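# Simulation first, arms second: Hendico sets its robot budget

Hendico's workshop has settled how it will spend its first robotics budget, and the letter-block task is at the heart of it!
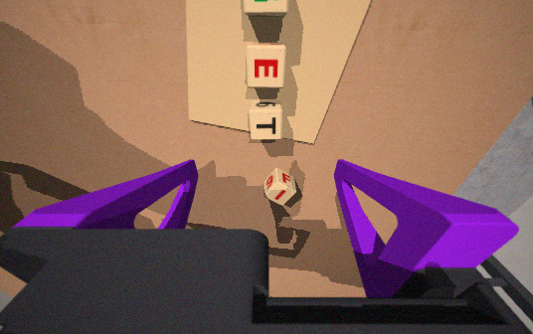 **TEDESCO, September** — Before a single arm is ordered, the team is running its sorting job entirely in simulation, with lettered cubes, a tabletop and a gripper, and using the results to decide what to buy.

"We had a shopping list by the second morning, and by lunch half of it was crossed out," says Imani Halvorsen, who is leading the purchase. Her group has run 1,062 simulated attempts so far, trying different finger shapes and block positions, and the plan now calls for 8 arms instead of the dozen first penciled in.

The savings go into spares. Fingers wear out long before joints do, Halvorsen says, so the order includes 122 replacement pairs — enough, she hopes, for the first year of daily use.

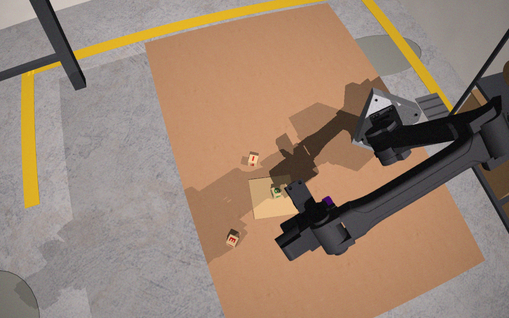
Floor space turned out to be the other big line in the budget. Each station needs room for the arm to swing as well as for the work surface, and Clyde Zamora has been redrawing the layout all month (he is on version six and still cheerful about it). Cabling, floor tape and mounting hardware now have their own column in the spreadsheet.

Two suppliers, Pitness and Mindard, have been asked for quotes. Training is budgeted too, at nearly 198 hours across the workshop, and Mireille Zein will run the first sessions as soon as a station is up. Quotes are due back by the end of the month.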